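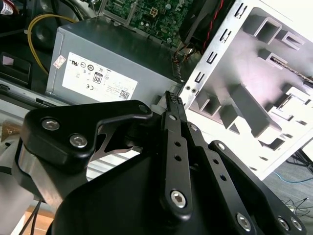 A robotic gripper reaches into an open desktop computer at the Wuller demonstration hall. The labeled gray unit is the power supply.

Taking Apart the Office Computer, One Screw at a Time

Visitors to the Wuller open day in Plellport were asked to leave their coats at the front desk and to keep their voices down near the work cells. The second request proved hard to honor. By ten in the morning the gallery was full, and most of those present had come to see the computer bench.

Wuller has operated a recycling plant in Plellport for many years. Its research wing is more recent and occupies a carpeted former sales office on the second floor. The work there concerns a single question: whether a robot arm can be taught to dismantle discarded desktop computers whose makers never agreed on where anything should go.

"A factory builds the same machine all day," said Maite Lozano, who directs the program. "We receive whatever the school district sends us."

The collection used for the project holds 262 desktop computers, donated by public offices and schools in the county. Each is opened by a technician before it reaches the bench. The arm then works inside the case, where motherboards, wiring and power supplies sit close together and cables seldom lie where a drawing would place them.

Power supplies receive particular attention. They are heavy, they have resale value when intact, and they must be sorted from the circuit boards before either can be processed. According to Nkrumah Ofori, the engineer responsible for the gripper, the narrow fingers were chosen after wider ones repeatedly caught on the chassis. The ridged pads at the tips came later, and a new pattern is under trial.

Wires remain the chief difficulty. A rigid part can be measured and approached from a known direction, while a loose cable moves when touched. The current method asks the arm to pause whenever it meets unexpected resistance and wait for an operator. During the morning session the operator was Áine Kinsella, who answered questions from the gallery between pauses.

One visitor asked how long a complete teardown takes. Ms. Kinsella replied that a trained technician is still considerably faster, and that the program does not expect this to change within the year. Its present goal is a reliable record of 392 supervised attempts, of which 191 have been logged.

The afternoon tour continued downstairs to the sorting line, where the separated metals are weighed and baled. A further open day is planned for December. Places on the upstairs gallery will be limited to 88, and requests may be left at the front desk.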